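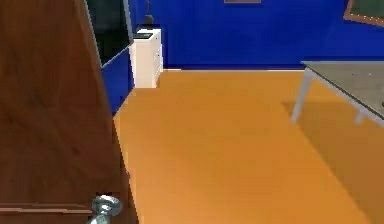
Opening the door is the easy half of the job, according to Zlata Ostapchuk, and most of the rules now being written for household robots stop there. The score sheet wants the handle turned and the door moved. It has little to say about what the machine does next, or what state it leaves the doorway in for whoever comes through after it.

I have spent much of this spring reading such score sheets, and I share her irritation. The one doing the rounds at the moment is the Plulteo code, a voluntary set of good practice rules for firms that train and test home robots in simulation. It runs to 28 pages. Firms that sign it may say so in their sales material, and several already do, in rather larger type than the code itself uses.

The simulated rooms these firms work in are tidy places. A wood-grain door with a shiny round knob stands partly open on a clear orange floor, with a white cabinet against a blue wall and a table off to the right. There isn't a rug in sight. My own hallway has a rug, two pairs of boots and a door that sticks from October to April, and I doubt I'm unusual.

Simulation has its uses, and I don't want to sneer at it. A robot that leans too hard on a rendered door breaks nothing. You can run the same attempt all night, change the weight of the door and run it again. Estela Toledo, who tests door handling for Didunico, told me she would refuse to put an arm near a real hinge before it had been through that. "You want the stupid mistakes made where they cost electricity," she said.

My quarrel is with what gets claimed afterwards. The code asks for 30 attempts at each door task before a firm may call the skill "checked". It doesn't say how different those attempts must be. A firm could run all of them on one door, in one room, with the knob at the same height and the light from the same side, and still be within the rules. I put this to Haris Matić, who helped draft the section, and he didn't argue. The wording was left loose, he said, so that small firms could afford to take part. He expects it to be tightened in the next version, though he couldn't tell me when that would be.

Then there is the matter of stopping. Rule 2 says a robot must stop if it meets "unexpected resistance". Fine, but a swollen door gives resistance, and so does a child on the other side of it. Good practice would treat the second as the reason the rule exists. The code treats them alike, and leaves the force limit to be "declared by the maker". Declared to whom? I looked for a public list and found none.

Uvport, which sells a software kit for building these test rooms, has tried to do better on its own account. Its guide tells customers to vary the floor, the hinge stiffness and the position of the furniture, and to keep a record of failed attempts alongside the good ones. Volodymyr Kuzmenko, who wrote most of it, admits that he has no means of finding out who follows the advice. Customers buy the kit and he hears from them when it crashes.

I'd like to see that failure record made compulsory. A buyer – a care home, say – could then ask what happened on the bad runs and get an answer. At present the buyer gets a badge. Melaniia Onyshchenko, who buys equipment for a group of care homes, was shown a very smooth video of a robot passing through a simulated doorway and asked the salesman how it managed with a fire door, which is heavy and closes by itself. He promised to come back to her. When we spoke in May she was still waiting, and the brochure, badge and all, was in her desk drawer.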